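## 6. Setting up a night dive in Clukstead

The store page promises "a living sea that remembers you." I have finished Clukstead twice and the sea has never remembered me. What it does have is a lantern, an air meter and a save system that eats progress, so set those up before you leave the harbor.

1. Open **Options > Dread** and turn off Adaptive Fear. It is supposed to read how you play. As far as I can tell it plays the same whisper louder.
2. Set lantern range to 6. Higher values look nicer in screenshots and drain oil at the same rate the manual swears they don't.
3. Buy the hand net from Ansari at the dock. Skip his harpoon until the second island.
4. Save at the bell, then save again in slot 2.

> **Caution:** Autosave runs when the hatch closes. If the hatch closes with something in the boat, you keep that save. Noman Hayat lost his whole Plarnmont run this way and was told by Tretcombe support that it was "an intended consequence."

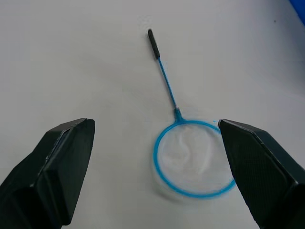 *Fig. 6. Hand net, black grip and blue shaft.*

5. Equip the net in the left hand and the lantern in the right. The tutorial says either way works. Swapped, the net clips through the rail and catches nothing.
6. Wait until the depth gauge reads 594 before you drop the line. The loading tip says 650, but the eels at that depth ignore bait in every version I've tried.

**Note:** The August 2019 patch claims to fix eel behavior. Fraser Imrie tested it and saw a change; I ran the same dive and didn't. Try one cheap bait first.

If the hull knocks, keep fishing. The knocking is a sound loop with no creature attached, whatever the forum says. Scratching is different. Cut the line and go up.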